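Storing Candles Between Seasons

Most candles that end up bent, dusty or stuck together got that way in a closet. The wax itself keeps for years. A few habits when you pack them away in spring will save you buying a new set every November.

Clean them first

Wipe each candle with a scrap of nylon stocking. It picks up dust and fingerprints and leaves a slight shine. For greasy marks, put a drop of rubbing alcohol on the cloth and go over the spot once. Trim the wick to a quarter inch and pick out any burned bits from the top, or they will sink into the wax the next time you light it.

Colored candles can bleed onto white ones if they touch in a warm room. Wrap the dark reds and blues separately. Plain tissue paper works well. Newspaper does not, as the ink comes off on the wax. Bubble wrap leaves small round dents if the room gets warm, and I have a pair of ivory pillars with the pattern all over one side.

Lay tapers flat

Tapers bend under their own weight if they lean. Lay them on their sides, wrapped one at a time, in something long enough that the ends don't push against the walls. Cardboard tubes from wrapping paper can be cut down to size and hold two thin tapers each. Tape the ends shut.

If a taper has already bent, it can usually be fixed. Fill the sink with warm water from the tap, leave the candle in for a few minutes, then roll it back and forth on the counter under a cutting board. Rinse it in cold water and leave it flat until it is firm again. Very old tapers sometimes crack when you try this – stop if you feel it giving in one place.

Pick the right shelf

The attic is the worst place in the house. Ours gets hot enough by June to soften paraffin, and beeswax and soy go out of shape too. A low shelf in a hall closet or a dry basement is better. Keep candles away from the water heater, the dryer and any wall that gets afternoon sun. Light fades the dyes, so a clear container should go behind a door.

Do not put them in the freezer. My neighbor Brândușa Ghiță tried it with a set of pillars and they came out with fine cracks all the way around.

Scented candles

Keep each scent in its own closed container. Pine and vanilla in one box will both smell like something else by fall. Jar candles should have their lids on, and if a lid is lost, a circle of foil pressed over the rim will do the job. Leave scented candles out of the linen closet unless you want the towels to smell of them.

Small candles

Tea lights and birthday candles are the ones that get lost. Tea lights can stay in a single layer with a sheet of paper between that layer and the next. Birthday candles go in a small box with the holders and a book of matches, and that box lives in the kitchen.
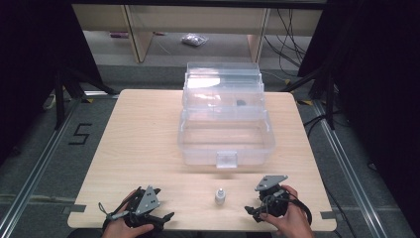

Do candles need an airtight box?

Only the scented ones do. Unscented candles are fine in any clean, dry box with a lid that keeps the dust off.

Using up the ends

Stubs too short to burn safely still have some use in them. Rub one along the bottom of a wooden drawer that sticks, or along the teeth of a stiff zipper. A white stub rubbed over the ink on a cardboard label will keep it from smearing if it gets damp.

Wax left in a jar comes out more easily after a couple of hours in the freezer (this is the one time the freezer helps). Pop it out with a butter knife and wash the jar in hot soapy water. Never pour melted wax down the drain. Let it set in an old can and put it in the trash.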